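The Two-Week Trial

I run the returns desk at Sutherland, and I had never been asked my opinion of anything bigger than a stapler until the boss decided I should review the Mosimar. It was a pair of arms on a two-week trial, 524 dollars a week, and my job was to write down whether we ought to keep them (me! I can't even pick a phone plan).

So on the first morning I got my coffee and the Anix rep's laminated card and sat down to be unimpressed. The card had 17 tips on it. Tip 4 said "Start with something you would not mind dropping," so I went with plastic cups, green, pink and blue, straight out of the picnic box.
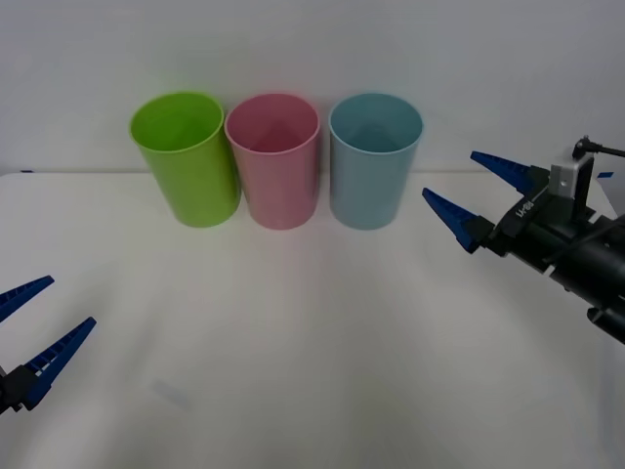

I pressed Start and then I just sat there with my pen, like a nature photographer waiting on a heron. I'd made a form with boxes for speed and noise and "general attitude." I filled in general attitude first. I put "patient," then crossed it out and put "polite," and by then my coffee was cold and I'd started talking to them. Only little things! Take your time, fellas. No rush on my account.

The trouble is I got fond of them. By the second week I was coming in early, and I'd tell them about the Wasley account, and how I'd been passed over for it in August, and they'd hold there with their blue fingers open as if they wanted to hear the rest. My sister doesn't do that. I added a box to the form for "listening" and gave it a six.

On the last day I wanted something harder for the final page, so I gave up my own drink can, set it out in front of the cups and told the right arm it could have it if it was careful.

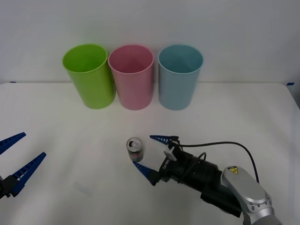 What I Wrote on the Form

Speed, fair. Noise, less than the copier. Price, ask somebody else. Under "Would you recommend this product?" I wrote nearly a full page, then tore it up and wrote "Yes, please," and walked it upstairs before I could change my mind.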